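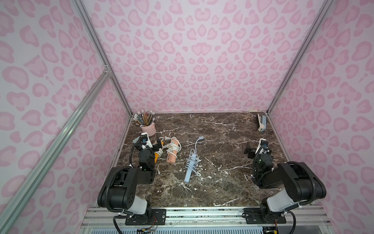
Dark brown marble, white veining. The pink cup is for pencils.

Jun 7, 2021

I have spent most of May reading about stone worktops, and these are my notes on sealing and cleaning them. They are written mainly so that I don't have to look it all up again in two years, but a few people have asked about the kitchen and this saves repeating myself.

First, terms. In the trade "marble" is used loosely for almost any stone that takes a polish. Geologically it is limestone that has been recrystallised by heat and pressure, so it is mostly calcite, and calcite reacts with acid. A good many of the brown stones sold as marble are strictly limestones with calcite veins running through them. For care purposes the distinction hardly matters. Both are soft (calcite is 3 on the Mohs scale, a steel knife is above 5) and both will be marked by lemon juice.

There are two kinds of damage and they get muddled constantly. A stain is something that has soaked in: oil, coffee, red wine. It makes the stone darker or changes its colour, and the surface still feels smooth. An etch is where acid has dissolved a little of the surface. It shows as a dull patch, usually paler, and you can often find it with a fingertip. Sealer helps with the first. It does very little for the second. The shop that supplied our slab, Tilero, told me the sealed top would be "fine with vinegar", and I have a ring by the hob that says otherwise.

Sealers themselves fall into two groups. Topical sealers leave a film on the surface. They do give some protection from acid, but they scratch, and when they wear they wear in patches. Impregnating sealers go into the pores and leave the surface as it was. I used an impregnating one called Plerusix, solvent-based. The tin says two coats. The method that worked for me:

Clean with pH-neutral soap and leave the top overnight to dry. Damp stone will not take up sealer evenly.

Test in a corner that doesn't show. Some impregnators darken the stone slightly. Mine did, by a small amount, and I can live with it.

Apply with a lint-free cloth and work in sections no longer than your arm. Keep it wet for as long as the tin says, then wipe off every trace. Anything left to dry on a polished surface goes to a grey haze, and shifting it takes more sealer and a lot of rubbing.

Second coat after 40 minutes. Buff. Keep it out of use for a day and leave the windows open. The smell is considerable.

To find out whether a top needs sealing again, put a teaspoon of water on it, wait a quarter of an hour and wipe it off. If there is a dark spot underneath, water is getting in. If there isn't, leave it alone. Extra coats on stone that is already full have nowhere to go. Dark stone makes the spot harder to see, so use a torch held low to the side.

On etches: small ones in a polished finish can be brought back at home. I bought a tub of Mastora polishing powder and a felt pad for a drill. You make a slurry, keep the speed low and keep it wet. The ring by the hob took three attempts and is now visible only from the window side. For deeper marks the usual route is diamond pads, working up through the grits. I bought a single 800 grit pad and tried it on an offcut. It removed the etch and all of the polish with it, and I did not own the finer pads needed to get the shine back. The offcut is in the shed.

A honed finish hides etches much better, as it is matt to begin with. If I were ordering again I would have it honed. It does show greasy fingers more.

Oil stains need a poultice. Mix bicarbonate of soda and water to the thickness of peanut butter, spread it over the mark, cover with cling film, tape the edges and leave for a day. Then take off the film and let the paste dry out completely before lifting it with a plastic scraper. The drying does the work, as it draws the oil up into the powder. Mine needed two rounds for olive oil.

Daily cleaning is warm water and a drop of washing-up liquid, then a dry cloth. No vinegar, no limescale spray, no cream cleaner.

Cost, for anyone planning the same: the slab, cut, polished and fitted, came to £2,625. The sealer, powder and pads are on top of that, and I have lost the receipts.

Still to do: the joint by the sink, where the filler has shrunk back and is a shade too light. I have a colour-matched epoxy on order.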